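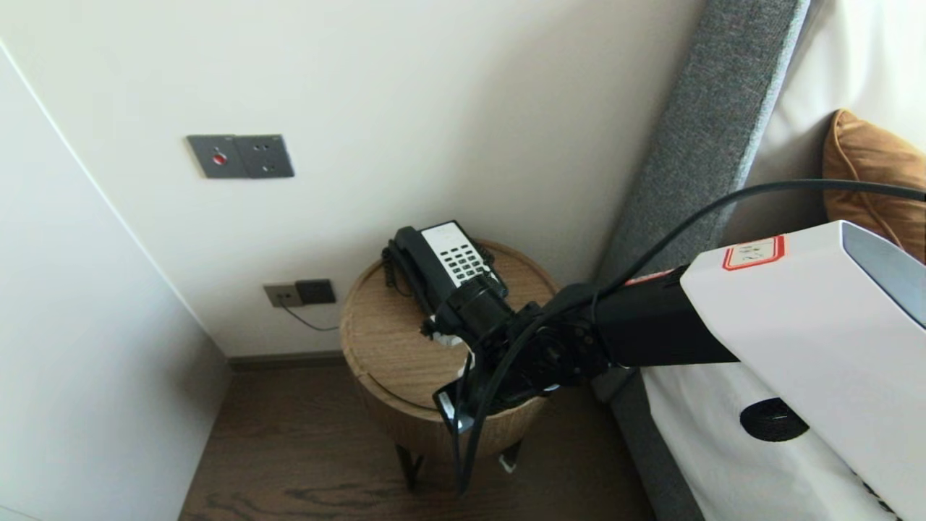
Stakden 7 goes out to all stations on 30th June

The new release of Stakden, our grasp and motion stack, is done with testing and will be pushed to every arm station at Cesness on the morning of 30th June. Stations will be down while they update and recalibrate. If you have a run planned for that day, move it to the afternoon or talk to Ravindra Grewal before then.

Most of the changes are in three areas: how wrist camera frames get matched to joint positions, how the planner handles cables, and what the gripper does in the last stretch before contact. There is also a new log viewer, covered at the end.

Frame matching

Since February we have been chasing a problem where the arm reached a little behind the object, always in the direction it had just been moving. It showed up mostly on small items and hardly at all on big ones. Candela Pacheco traced it to the way Stakden stamped camera frames. The stamp was put on when the frame came out of the decoder and the joint readings were stamped at the controller, so the two clocks agreed but the moments didn't. On a busy machine the gap grew to around 260 milliseconds. A slow arm doesn't care much. A fast one does.

In the new release the stamp is taken at exposure and carried through. The perception node then looks up the joint positions for that stamp and interpolates between the two nearest readings. If there is no reading close enough, the frame is thrown out and a warning goes in the log. Expect to see a few of these at startup while the buffers fill. If they keep coming after that, the station has a clock problem and should be taken out of use until someone has looked at it.

The old setting, frame_offset, is gone. Several stations had a hand-tuned value in there. Those values are ignored now and the line can be deleted from your config.

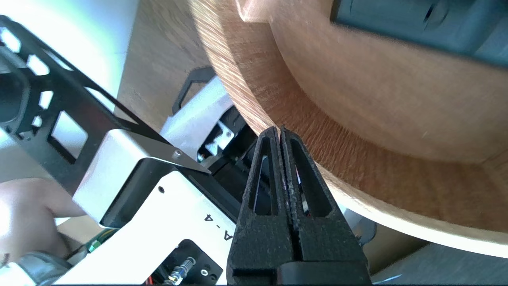 Do we need to redo hand-eye calibration after the update?

Every station does, once. The old calibrations were made with the late frame stamps, so part of the timing error may be baked into them. Run the standard routine with the board flat on the table, and let the arm come to a full stop at each pose. The tool won't take the next frame until the joints have settled, so it runs slower than before. Save the result under the station's own name. Don't copy a file over from the next station, even if the mounts look the same.

Closing on narrow objects

The grasp node used to pick a width from the top view and hold it all the way down. This worked fine for boxes and badly for anything long and thin, where a small angle error at the start meant one finger got there well ahead of the other and pushed the thing sideways. Stakden 7 checks the object's long axis again during the approach and can turn the wrist by up to 5 degrees to line up. If the correction would be larger, it backs off and plans again from scratch.

The check uses edges only. It makes no attempt to read print or recognize the item, so a scuffed or plain dark object should work about as well as a new one, provided it stands out from the table. Dark on dark is still poor. We tried raising the gain on the wrist camera for these cases and it made the edges noisier, so that change was dropped.
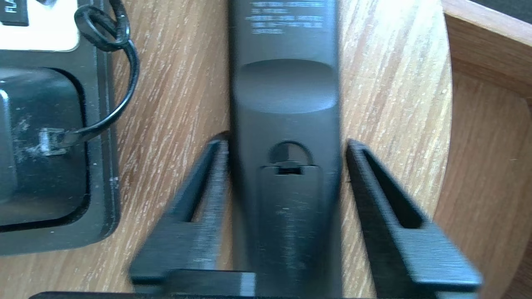
Fingers to either side of a black remote control, wrist camera view.

Finger force is now set per object class in the station config. If nothing is set, the old default applies. Please don't raise the default to fix one difficult object. Add a class for it.

Cables in the planner

The planner has never known anything about cables, and we have all been working around this with extra keep-out boxes. The new version lets you attach a soft volume to any link. A soft volume can pass through free space at a cost and may not pass through solid objects. For a cable that hangs below the forearm, a loose capsule shape does the job. The setup page on the wiki has the numbers we used on the Clonduseo station, and they are a fair place to start.

Planning takes a bit longer with soft volumes on. For pick-and-place work you won't notice. For teleoperation it is off by default and should stay that way, because the extra lag can be felt in the leader arm.

Two limits to know about. A soft volume is attached to one link only, so a cable that runs over several joints needs several of them. And the planner doesn't model swing. If the arm stops hard, the cable can still travel past the volume you gave it.

Blur score

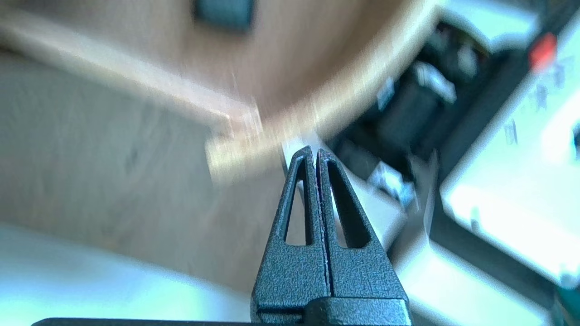 The blur score decides whether a wrist frame is good enough to use for detection. Up to now it was worked out over the whole image, and it let through a lot of frames it should have stopped. The fingers move with the camera, so they come out sharp no matter how fast the arm is going. Look at the speckled texture on the two fingers, and at the edges of their cutouts, next to the wooden surface behind, which has gone to diagonal streaks. Scored as a whole, a frame like this gets credit for detail that has no bearing on the table or anything on it. The new score masks out the gripper first and works on what is left. The mask is built from the finger model and the current opening, so if you fit different fingers you have to load their model too, or the mask will be the wrong shape.

With the mask on, more frames are rejected during fast moves. Detection holds the last good result until a usable frame comes in, up to the limit in hold_time. After that it reports no detection and the grasp node pauses. Stations with short exposure settings will see little change.

Log viewer

Zanetti, the log viewer, now opens recordings straight from the station without a copy step. You can scrub both camera streams and the joint plot together, and dropped frames show as gaps on the timeline. Recordings made with Stakden 6 will open, but their frames carry the old stamps and will look late against the joints. There is no plan to convert them.

Known issues

The viewer loses its window layout when a second recording is opened. Restarting the perception node during an approach leaves the wrist correction switched off until the next homing. Both are being worked on.

Bug reports go in the Stakden tracker with the recording attached. Questions about calibration go to Candela, and everything to do with the schedule goes to Ravindra.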